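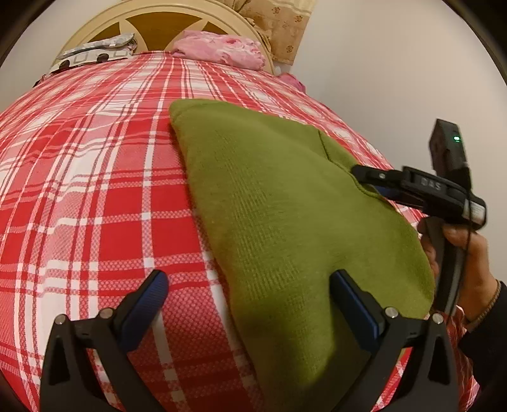 The Late Left Hand

Sat 4 July
By the Usto desk

First sweater went fine. Second one too. On the third, the machine at Flastine took hold of a cuff with its left hand, started to lift, and the right hand was already gone. Halfway across the table and pulling. The seam at the shoulder opened up with a noise everyone in the room remembers differently.

No one hurt. One cardigan ruined, then a second before somebody got to the red button. Flastine shut the cell down that afternoon and it stayed down for most of March.

What went wrong took a while to find, and the place they found it was nowhere near the robot.

The folding skill came from people. Two hand-held grippers, one person or two, a bed, a pile of knitwear. You squeeze the handle, the jaws close, a camera on the tool records what the jaws see, and you fold the thing the way you'd fold it at home. Do that for weeks. Then software called Gosteo stitches the left hand and the right hand into one recording, and the robot learns from the pile.

Stitching is where it broke. Each gripper keeps its own clock. At the start of a session the two clocks get lined up, and after that they are trusted. On some of the longer sessions they slid apart. By the end of the worst one the left hand was running 42 milliseconds behind the right.

Doesn't sound like much. With a towel it isn't much. But a fold is two hands agreeing about tension, and a sweater stretches, so the robot had been shown over and over that the right hand goes a little early. It learned that. Then it did it faster than any person would, with motors that don't feel a seam giving.

The Flastine set held 1298 recordings. 281 had drift bad enough to see on a graph once you knew to plot it. Before that, every one had passed review, becuase review meant watching the left video and then the right video. Separately. Each looked perfect on its own.

Knits were hit hardest. Long sleeves, ribbed hems, anything heavy that has to be smoothed flat before the first fold. Those sessions ran longest, so the clocks had longest to wander.

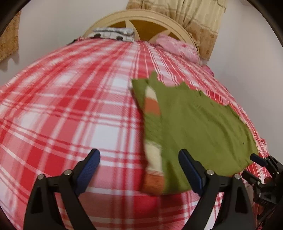
Sepehr Yazdani would not put it on the clocks at all. Clocks drift, he said, they always have, and the tools did what the manual said they would. What bothered him was that Gosteo had a sync check built in and it had been set to warn only, and the warnings went to a folder that was emptied on Fridays. He also thought the cell should never have been able to pull that hard on a soft item in the first place. “You don't fix that with better data,” he said. “You put a limit on the motor.”

Flastine has now done both, though in the other order. Data first. The force limit came in later, after an argument with the Rahimi laundry, where the machine was due to go next and where the staff work an arm's length from the table. Rahimi wanted the limit in writing. They wanted to see a test with a sleeve and a hand in it – a dummy hand – before anyone plugged anything in. They got it. The right arm now stops if the pull climbs too fast, and both arms stop if either one does. That last part was missing too. In March the left arm had simply carried on lifting.
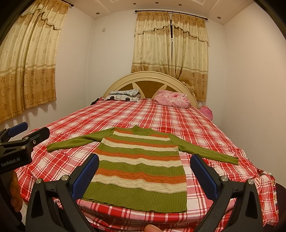 4 min read

So, back to the bed. The recording had to be redone, or a lot of it did. Same kind of work as before, with a few new habits. A session begins with both grippers tapped together, jaw to jaw, in view of both cameras. It ends with another tap. If the two taps don't line up in both videos, the session gets thrown out and no one argues about it. Sessions are shorter. The check in Gosteo now blocks the upload, and yes, people complain about that, mostly late in the day.

There's also more time spent on the dull bit at the start. Sweater flat, front up, sleeves out to the sides, wrinkles worked out before either hand commits to a fold. Operators used to rush it. A garment that starts bunched up forces one hand to wait for the other, and the waiting looked a lot like drift when engineers first went through the files. They lost days to that. Some good recordings were dumped by mistake and had to be fished back out.

The new set stands at 618 recordings, all knitwear. Smaller than the old one. The robot trained on it is slower, and the folds come out a bit lopsided when the collar is high. It has not torn anything so far, on a force limit set low enough that it sometimes gives up on a heavy sleeve and just sits there until a person comes over and frees it.

Rahimi have asked for another month of that before they'll take delivery. Flastine had hoped for two weeks. The ruined cardigan, the first one, is still in a bag in the workshop in Usto with the date on it.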